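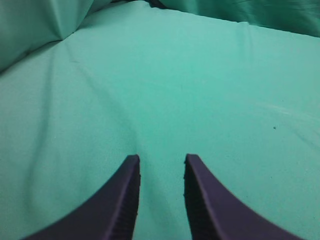 Covering a table in plain cloth for photographing small things

Seltent Workshop Notes
Updated April 23, 2026

There are a lot of guides that tell you a plain cloth will make anything you put on it look professional. I doubt it. A cloth hides a scratched table and stops the glare off varnish, and that's most of what you should expect. It also picks up every crumb in the house. Still, if you want to show a small object clearly, to sell it or keep a record of it, it's cheap and it doesn't take long.

What you need

A table you can leave alone for an afternoon
One length of plain matte cloth for the top and another for behind, or a single piece long enough for both
Clips or a rail to hang the back piece from
A lamp, or a window that isn't in full sun
A lint roller
An iron

I tried the Koleck backdrop kit in December and sent it back. The clips were fine. The stand leaned. A curtain rail does the same job, and you may already have one.

Step 1. Pick a colour that isn't in your objects

White is what everyone suggests, and white is a nuisance. Pale things vanish into it and it shows the dirt by teatime. A teal-green works with reds, pinks, whites and most wood. It's hopeless for houseplants. Check it with your own things before you buy metres of it: most shops will cut you a sample, whatever the Doucette catalogue says about minimum lengths.

Step 2. Lay the top flat

Shake the cloth outside, iron it on the back and lay it down from the far side of the table towards you. Smooth it with your forearm. Don't stretch it, or it will creep back and pucker as soon as you put something down. Go over it once with the lint roller, then again after you've finished fiddling.

You'll read that spray starch helps. I've used it on two cloths and couldn't tell the difference on either.

Step 3. Start with one plain object

Don't begin with the fancy teapot. Use a block, a dice, a bar of soap, anything with flat sides and clean corners. Turn it slightly so that two sides show as well as the top. Square-on, a cube looks like a tile.

Now look at the shadow before you look at the object. With the light above and to the left, the shadow goes off to the right, dark at the base and softer as it spreads. If you have two shadows, you have left a second light on. Switch it off. 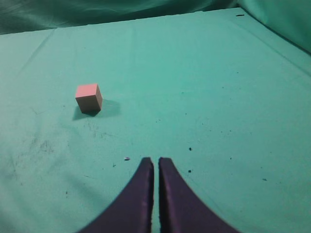
Pink block turned at an angle, shadow trailing to the right.

A paler top and duskier sides are what you're after. Advice about adding a reflector to even everything out is worth ignoring for now. Even light is how you lose the corners.

Step 4. Try something round

A ball is harder. It has no edges to catch the light, so the shading has to do all the work, and a white one will take on a faint tint you didn't ask for. I wouldn't trust the colour setting on the camera to sort that out. Something with a pattern of small holes or dimples is easier than a smooth ball, as you can see the curve in the pattern.

Put it towards the back of the table and check where the top cloth meets the hanging one. That join tends to go lumpy. Tucking helps a bit. Creases in the hanging piece are the other trouble, and they show up far more than you'd think when the light comes from one side.

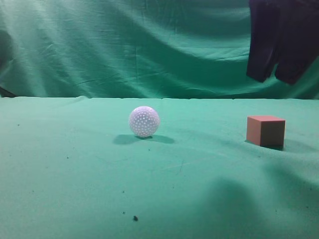
Step 5. Decide whether the creases matter

For a picture that will be cropped close, they don't. Leave them. For a wider view, take the back piece down and iron it properly, then hang it overnight. The Hirneck handheld steamer claims to do this in place. Mine took 29 minutes, dripped on the top cloth and left the deep folds where they were.

Putting it away

Roll the cloth round a cardboard tube. Folded cloth goes back to the same creases every time, and you'll be at the ironing board again before the next lot.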